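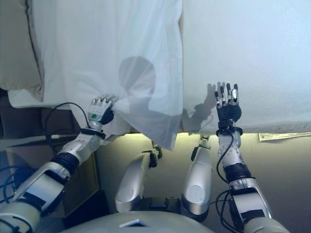
Ullik will stop using tumble dryers for most of its hotel linen in May, after a winter of tests at its Selness laundry. The firm supplies 16 hotels and guest houses along the coast and washes up to 2,000 sheets in a busy week. Intan Oei, who manages the plant, expects gas use to fall but will not give a target until the first full quarter has been metered.

The change depends on a drying hall with moving air at low temperature. Sheets leave the washer after a longer spin, are shaken out and hung singly from rails, and stay there until a sample from each rail reaches the set moisture level. They then go through the ironer as before.

“People assume the dryer does the drying,” Oei said. “With flat linen, most of the water should be gone before any heat is applied. We were spinning too briefly and paying for it afterwards.”

The plant extended its final spin by 185 seconds. Oei said the longer cycle caused creasing in cotton percale, which the ironer removed, and in a polyester blend, which it did not. The blend is being withdrawn as stock wears out.

Eglė Sepp, a textile engineer at Lamont, advised on the tests. Her main concern was fibre loss. Lint collected from a dryer is material taken from the sheet, she said, and thin patches usually appear first along the fold lines.

“A hotel sheet is normally condemned for a tear or a stain,” Sepp said. “The tear is often the end of a long process. If you weigh the same sheet through its life, you can see it coming.”

In the January test, a marked batch of 164 sheets was divided between the hall and the dryers. Sepp has not published the weights. She described the difference as clear but said the batch was too small to support a figure for service life, and a second one is under way.

Humidity remains the weak point. The hall vents to the outside, and on wet days the rails clear slowly. Ullik has ordered a Drasora heat-recovery unit for the exhaust side – delivery is due in April – and will keep two dryers for towels and for late returns.

Oei said the cut-off for same-day linen would move from 11am to 9.30am. Two customers have objected, and talks with both are continuing.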